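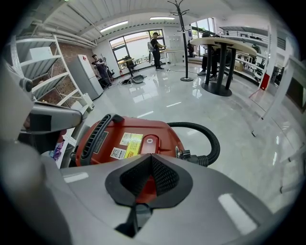
Red canister vac, gripper over the housing. Switch panel right of the stickers.

June 5, 2019 - vacuum chore, notes

Question from Barrientos again: can a machine do the floors with a normal vacuum, the kind people already own. Not a robot puck. Short answer, not yet. Longer answer below, mostly for Eulalia.

Chore split up:

- get hold of handle, shift canister
- switch on
- pick up hose, clean a patch
- switch off, park it

Handle: thick, ribbed grip, good for the textured pads. 6 of 7 clean grabs this morning. The miss was me coming in too steep. Lifting is another matter, whole thing swings and the wrist doesn't like it. Drag, don't lift.

Switch: rounded red on red housing. Policy from February hunts for it and goes for the yellow sticker insted. Bright, jagged edge, I'd go for it too. Want more demos started from the hose side so the switch isn't always in the same spot.

Hose: the real problem. Corrugated, goes where it likes. Pull one end and the canister follows, or it doesn't and then it all comes at once. Torcombe sim treats it like a rope. It is not a rope. Stopped after 2 tries, going back to hand demos only.

Floor is glossy, ceiling lights show up in it as streaks. Tracker may be picking those up as features, need to check the Zivness logs before blaming the hose for everyhting.

42 demos total so far, handle and switch only. Would not tell Vellar this is close. Handle yes, switch maybe by next round, hose no idea.

TODO
- re-cut the switch demos, drop the ones with the late start
- Eulalia Ocampo: new pads? right one feels worn
- ask if we can tape the yellow sticker over for one run, just to see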